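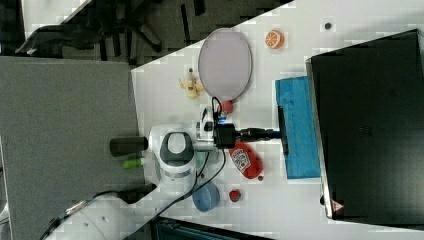 Do you need to know how to code to use the Flonus starter kit?

Most of it runs from ordinary menus, so you can get an arm picking things up without writing a line. You'll only want some Python if you plan to change how the recordings are saved.

I get that one in my inbox more than any other, so it goes first this time. Hello again, by the way! It's been a bit quiet from me since February, mostly down to the fact that I've had the kit on loan from Zullgate and have been playing with it when I should have been writing to you.

For anyone new, Zullgate rent out table-top robot arms to colleges, small labs and curious people with a spare table. The Flonus is their starter package. You get the arm and gripper, a box of cables, a 108-page manual (printed, bless them) and a licence for Guvora, the program that records what the arm does and lets you train it afterwards. It costs £900 for the rental period, and you pay the same again as a deposit, so do check with whoever holds the purse strings before you get too excited.

What do you do with it? You give it small jobs. Mine were all kitchen ones - put the strawberry in the bowl, move the ketchup to the plate, that sort of thing. You guide the arm through a job over and over, Guvora keeps every go, and when you have enough of them you set it training overnight. The manual suggests 200 goes per job. I thought that sounded like a lot, and by the second afternoon I was quite sure of it, but the fruit jobs did come out noticeably better once I'd stopped skimping.

You can buy a play food set as an add-on from Þrastardóttir, the shop that supplies the props, or raid the nearest toy box. Mix your shapes if you can. Round things want to roll, bottles want to spin, and big flat plates are a different problem altogether (I never did get a plate job I was happy with). I'd also move everything to new spots between goes, even when you can't be bothered. My first lot had the bowl in the same place every time, and the trained arm went straight to that place whether the bowl was there or not. 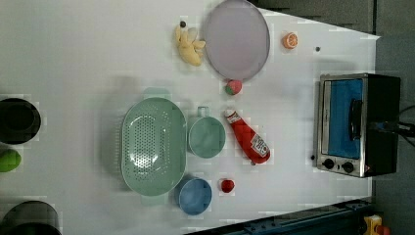 Play kitchen set out on the white table, colander on the left and toaster oven on the right.

Now the grumbles. The cables are a nuisance and I'd like a few more clips in the box. Guvora's search is poor: it will hold up to 2,000 recordings on the basic licence, but you can only sort them by date or by length, so name them properly from the start. I also found the quick-start sheet and the manual disagreeing about which order to switch things on. Go with the manual.

The help desk was lovely, though. I wrote in twice, once with a very silly question about a setting I'd turned off myself, and had a friendly reply the same day both times.

Would I rent it again? I think so, for a short course or a term project. If you only want to see an arm move, go to one of Zullgate's open afternoons first and have a go there. Bookings for the next lot of rentals open on 10 April 2022, and the form is on their site under Starter Kits. If you do get one, write and tell me which job you tried first!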